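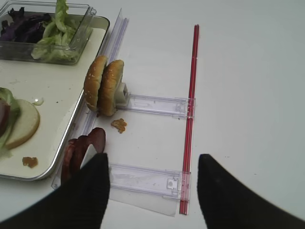 *Wrist view: buns on edge by the tray, sausage slices lower down.*

## Sandwich task: my demos are all a little different. Start over?

**Brock Pelletier**

Hello everyone, and thank you in advance for reading, as I tend to go on a bit. I've been teaching our arm to put together a sandwich by remote control. I sit with the hand controller, drive the gripper through the whole job, save the run, tidy up and go again. So far I have 107 runs saved, and I was hoping to reach 400 by the end of March.

When I play them back, I can see that I never do it the same way twice. Some mornings I go for the lettuce first and fuss with it. After lunch I'm faster and sloppier, and I let go of the bread from higher up. I also stop in mid-air to think, sometimes for several seconds, with the fingers hanging over the rack. My first training try learned the stopping beautifully! It reaches toward the buns, waits and waits, and then drifts off.

Do I throw everything out and begin again with one strict routine, or is some variety good for it? I'd also love to know how people handle the shredded greens. I find those much harder to steer than the bun, which at least stands up and gives you two sides to grab.

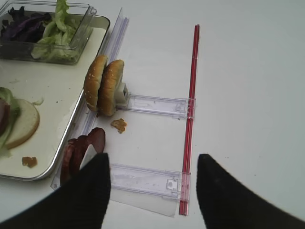
*Bun halves against their little block, with the greens up in the tray.*

**Jiahui Xia**

Please don't throw them out, Brock! I went through the same thing on our bench at Viklund, and I was so discouraged that I nearly deleted a month of evenings.

Variety in where things sit is your friend. Variety in what you decide to do is the hard part. If you pick up lettuce first in half the runs and meat first in the other half, the arm has to guess which person you were that day. So write the order on a card, tape it up beside your controller, and stick to it. Then go back through the old runs, keep the ones that match the card, and trim the long waits. You may lose fewer than you fear.

For the pauses, what helped me was rehearsing. I drive the job twice without recording, and only then press save. My hands know where they're going by that point - and I'm not sitting there wondering about the angle of the wrist.

As for the greens, come straight down with the fingers open, press into the pile a little, close, and wait one beat before you lift.
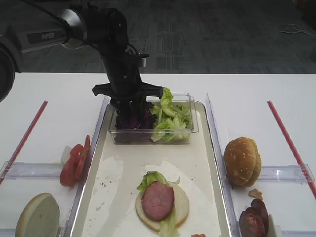
Try to take from a different part of the pile each time, too, and fluff it up between runs. I always used to grab from the same spot, and once there was a hollow there the arm kept closing on nothing. Leave in a few runs where you get a poor pinch and go back for another. Those taught ours to try again, and I was so proud the first time it did.

**Reynaldo Rivera**

just slow down. also check your gripper closes all the way on the controller, mine didn't

**Brock Pelletier**

Thank you both so much. The card is taped up, and I've started sorting the old runs this afternoon. Reynaldo, I checked and mine does close, but I'm glad you made me look. I'll post again when I've trained on the trimmed set.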